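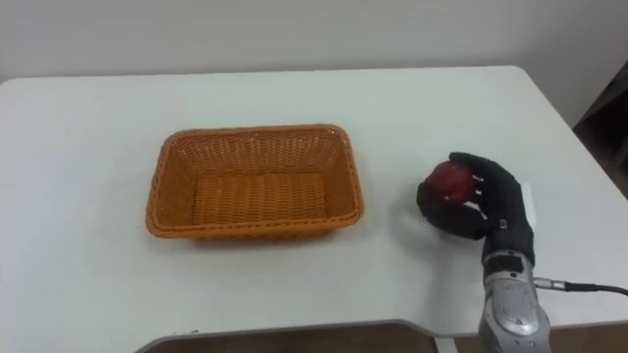

Teaching the apple-to-basket task by remote control

This tutorial covers recording your first set of demonstrations with a single arm and a five-fingered hand. The task is the one we start every new operator on: pick up an apple from the table, carry it across to a basket, let go, and bring the hand clear. It takes an afternoon to learn and most people have usable recordings by the end of it.

You should already have done the set-up tutorial, so the arm is homed, the glove is paired and the Clokita recorder opens without errors. If the recorder shows a red bar at the top, go back and sort that out first.

What you need

- the arm and hand, powered and homed
- the operator's glove and wrist tracker
- the head camera, connected to the recorder
- a basket with an open top
- one apple, real or plastic
- a clear table

Keep everything else off the table. Mugs and spare cables end up in recordings, and a model trained on a small set will happily learn that the mug matters.

Step 1: Set the table

Put the basket a little left of the middle as the head camera sees it, with its long side running left to right. Leave a good stretch of bare table between the basket and where the apple will start. The hand needs room to close without the knuckles catching the rim.

Check the view in the recorder window. The whole basket should be visible, including part of the inside. If you can't see the floor of the basket, tilt the camera down a little and lock it again.

Step 2: Match your hand to the robot's

Sit down, put the glove on and hold your hand in the rest position, fingers relaxed and palm facing left. Press the pedal once to link up. The arm will make a small movement to meet you. Wait for it to stop.

Open and close your fingers slowly a few times. The robot's fingers should follow with no obvious lag. In the settings, the smoothing value is 250 by default. Going down to 30 makes the hand feel more lively but you will see every tremor in the recording. Leave it alone for your first set.

Step 3: Pick up the apple

Press the pedal again to start recording. Bring the hand in from the side and slightly above, then curl the fingers over the top of the apple while the thumb goes underneath. You want the apple cupped in the hand. A fingertip pinch looks neat but slips far more often, especially once the glove material on the robot's hand gets dusty.

Close until the apple stops moving, then stop closing. New operators nearly always squeeze too hard. The grip force reads out at the bottom of the recorder window on a scale up to 1000, and anything over 500 is more than an apple needs.

Step 4: Carry and release

Lift the apple high enough to clear the rim before you move sideways. Travel at a steady speed. If you pause, pause properly and carry on; small hesitant corrections are harder to learn from than one clean stop.

Once the hand is over the basket, lower it a little and open the fingers in one go. Then raise the hand straight up before moving it away to the right. Don't drag it across the rim.
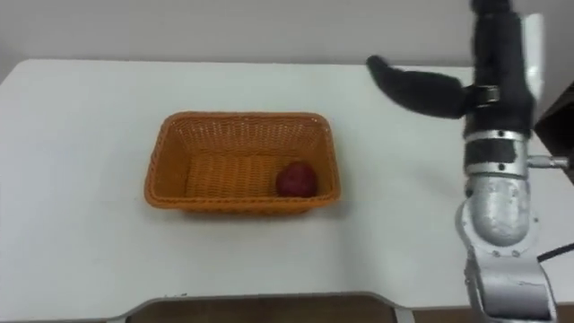 The apple in the basket, with the hand clear to the upper right.

Hold the hand still for a second or two with the apple in view inside the basket, then press the pedal to stop. That short hold gives the model a clear end state. Without it, trained policies tend to drift about after the release, and some go back for the apple.

Step 5: Keep or discard

The recorder asks you to keep or discard straight after each run. Discard it if:

- the hand touched the basket
- the apple was dropped on the way
- you forgot the hold at the end
- someone reached into view

A run where you missed the first grasp and tried again is worth keeping, as long as the second try was good. Tag it "retry". Nuria Bravo ran our Pekadano trials in February and found the sets with tagged retries coped better when the apple started in an awkward spot.

Step 6: Vary the start

Take the apple out by hand, with the arm unlinked, and put it down somewhere new. Move it a few centimetres each time and turn it so the stalk points a different way. Leave the basket where it is for the first 30 runs. After that, start shifting the basket as well.

If something goes wrong

Fingers close unevenly: redo the glove calibration. Usually the glove has slipped down the hand.

Arm stops part way: you have reached the edge of the workspace. Unlink, move your chair back, and link again.

Cable pulls tight during the lift: stop and give it more slack on the right-hand side before the next run.

When you have a full set, export it in the Figueroa format and carry on to the training tutorial. Users of the older Stanov exporter need to tick "include hand joints", which is off by default.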